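Slide 4. Why we never throw anything out (slow down here, Kastriot says I gabble)

Start with the Belgate survey: 371 households, 178 of them with a drawer that no longer shuts. Pause for guilty laughter. If none comes, confess to mine.

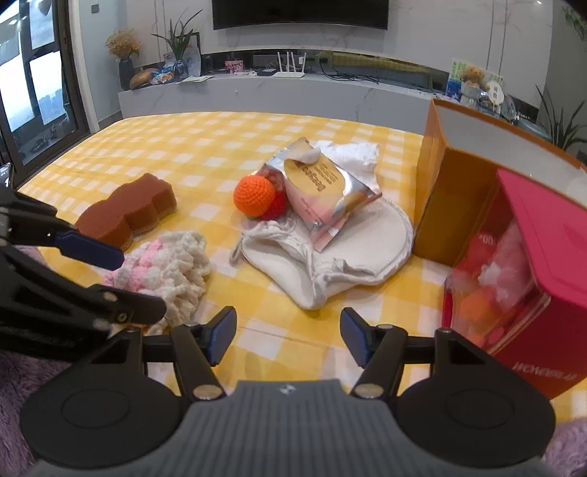
Then the sums. My removal quote was 3000 pounds, a fair slice of it for moving things I'd forgotten I owned. Ajith asks about lofts every time. Say lofts are slide 6 and keep walking.
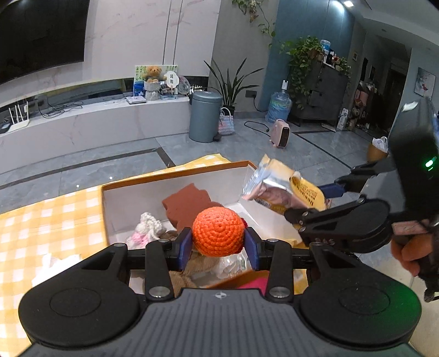 Slide 5: orange crocheted ball, snack packet, open cardboard box.

Water. Then questions.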